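Als ich mit meinen zwei Koffern vor dem Wohnheim Quintela stand, war es kurz vor acht am Morgen, und vor mir warteten schon 81 andere Erstsemester. Woher ich das weiß? Man bekam am Tor eine Nummer auf die Hand gestempelt, und meine war die 82. Meine Mutter wollte unbedingt noch ein Foto machen (»Nur eins!«), es wurden dann deutlich mehr, und auf jedem gucke ich, als müsste ich gleich niesen.

Zimmer 103 lag ganz oben, unterm Dach. Mein Mitbewohner war schon da, hatte das Bett am Fenster genommen und aß Zwieback aus der Tüte.

»Tiago Rebelo«, sagte er. »Maschinenbau. Schnarchst du?«

»Weiß ich nicht«, sagte ich. »Ich schlafe ja dabei.«

Er hielt mir die Tüte hin, und damit war das geklärt. 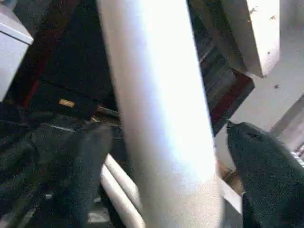
Nachmittags war Begrüßung in der Aula, und ich hatte mir geschworen, neben jemandem zu sitzen, den ich noch nicht kannte – was leicht war, ich kannte ja bloß Tiago. Der Dekan redete über Neugier und Brandschutz. Ich dachte die ganze Zeit an das weiße Ding vom Rundgang, so hell, dass es in der Mitte fast blendete, und an den Rändern körnig wie Papier oder Schaumstoff, und dahinter dieser schwarze, zerknautschte Stoff. Ich studierte Germanistik! Und ich wollte da wieder hin.

Also ging ich abends noch mal rüber zum Plarkon-Bau. Die Tür stand offen, drinnen saß Thijs Van Rooij, siebtes Semester, und löffelte kalte Nudeln.

»Verlaufen?«, fragte er.

»Nein«, sagte ich, und das war an dem Tag mein erster Satz ohne Stottern.
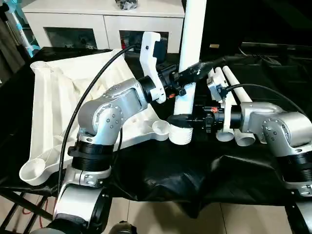

*Zwei Arme, ein weißes Rohr: der Tisch im Plarkon-Bau.*

Er schob mir einen Hocker hin und ließ mich einfach zugucken. Um elf rief meine Mutter an, ob ich denn schon jemanden kennengelernt hätte. »Zwei«, flüsterte ich, und Thijs hielt mir wortlos die Nudeln hin.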